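Womau Kitchens: Prep Cook and Robot Minder (permanent, full time)
Applications close at the end of November
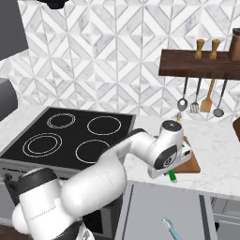
The arm over its chopping board in the simulated kitchen, where all new prep jobs get tried out first.

Womau makes lunches for offices, a couple of hospitals and one very fussy rowing club. We send out 4000 meals a week from a production kitchen that was built for half that. Last year we started handing some of the prep to robot arms, and we now need a cook who can work beside them, tell them off and occasionally clean celery out of them.

If you have read other ads for this sort of job you will have seen the words "collaborative" and "seamless". We had a consultant who used both. The arms are good at doing one dull thing for a very long time. They are poor at noticing that a crate of zucchini has gone soft at one end. You would be the one who notices.

What has changed here

Before the arms, the early prep shift started at 4 am and was mostly picking up, putting down, portioning and lining up trays. People did it for a year or so and then their wrists gave out, or their patience did. That shift now starts at 6. The arms do the repetitive portioning and the people do the tasting, the seasoning, the knife work that needs judgement, and the arguing about whether the dressing is too sharp.

Fair's fair, some things got worse. The bench used to be a social place and it's quieter now that there are fewer of us standing along it. There is more screen time than any cook signed up for. When an arm stops, it stops with great dignity and a code number, and somebody has to go and look up the code number. The radio had to move because it was sitting inside a safety zone, and the new spot gets one station, which plays a lot of soft rock.

No one lost their job when the arms went in. Two people changed jobs: one to menu development, and one to ordering, where she is feared by every supplier in the district. We put this in the ad because everyone asks in the interview, usually right at the end, while doing up their coat.

The job

You will report to Kyu-ri Shim, our production manager, who cooked on the line for years before anyone let her near a robot and still thinks like a cook.

Day to day you'll be:

Setting up the prep stations and the arms for the morning's menu
Checking produce before it goes anywhere near a gripper
Doing hand prep, sauces and seasoning alongside the rest of the team
Clearing faults, logging them in Stallolness (our fault tracker, named by someone who has since left) and calling for help when a fault is beyond clearing
Washing down grippers and guards at the end of shift, to the same standard as any other thing that touches food
Sitting in on simulation sessions one afternoon a week

About that last one. We don't let an arm try a new task in the real kitchen until it has been through the rendered one, where there's a cooktop, a marble counter and some utensils on the wall that have never met a dishwasher. It is a nicer kitchen than ours. Dal Bello, who do our programming, build the tasks there and want a cook in the room to say things like "you'd never hold it like that" and "that's too close to the edge of the board". They are clever people and most of them live on toast. Your opinion will be written down and used, sometimes to your alarm.

What we're after

You need at least 2 years in a commercial kitchen, a current food safety certificate and the sort of temper that survives a machine asking you to confirm something you have already confirmed. You should be able to lift a full produce crate with the usual care and write a fault note that another person can understand.

You don't need to code, and you don't need to have worked with robots. The training takes 7 weeks, it's all paid, and it's run by Dumico at our site. You'll learn how to start, stop and reset an arm, how to lock it out for cleaning, and where not to stand. At the end there is a practical test. You can sit it again if you need to; Kyu-ri did.

It would help if you've worked in bulk catering, or in a bakery or cannery with a bit of machinery about. Curiosity is welcome. Please don't apply if what you'd like is to spend the day building robots, as you will be disappointed by the amount of onion.

Hours and conditions

The shift is 6 am to 2 pm, five days out of seven on a rotating roster, posted a month ahead. Overtime is paid and it's optional. Our busiest stretch runs from November to the holidays and we try not to approve leave in the last fortnight of it, though we've been known to give in for weddings.

Pay is at the senior prep cook rate with a robot allowance on top, which the team calls danger money even though the arms slow down if you walk toward them. The full pay scale is in the information pack. You get lunch, which is whatever we're making, and you can take a second one home if there are extras. There's staff parking at the back for those who get here early, and a bike rack that is never full.

Two things we've promised the current staff and will promise you as well. Arm logs are used to fix arms and are not used to time people. And any cook can hit the stop button for any reason without having to defend it afterwards. It has been hit for a dropped ring, for a wasp, and once because the coleslaw "looked wrong". The coleslaw was wrong.

How to apply

Send a resume and a short letter to Kyu-ri Shim through the jobs page. Keep the letter to one page. Tell us about a time a piece of kitchen equipment let you down and what you did next. Swearing may be left in if it helps the story.

We'll reply to everyone. Short-listed people will be asked in for a paid trial of half a shift, plus 30 minutes at the simulation desk with one of the Dal Bello crew so you can see whether you can stand it. Bring closed shoes and your own knives if you're particular about them. If you need changes made to the trial because of a disability or an injury, tell us in your letter or ring the office and we'll sort it out before you come.

The start date is flexible for the right person. Come to the side door, as the front one sticks.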